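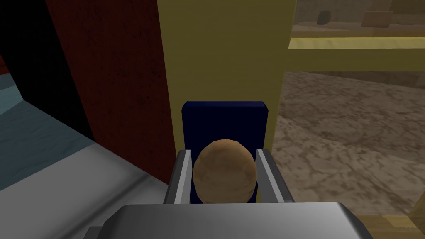
Re: Mistby parking appeals, June hearing list

Gilles Gautier wrote on Sunday:
> The Coste appeal is down for 30 minutes. Is the bundle
> final at 188 pages, and does the fine still stand at 380?

The bundle is final. Page 188 is the signed index. The fine stands, but costs are now argued separately - see tab 4.

Two corrections to the list:

Pomeo v Loltilham should be shown as a sentence appeal only. The conviction is not challenged.

In Coste, the second witness statement was served late. The court has to grant leave before it can be read, so please leave it out of the reading list until then.

I have not had a reply from the Loltilham side on either point.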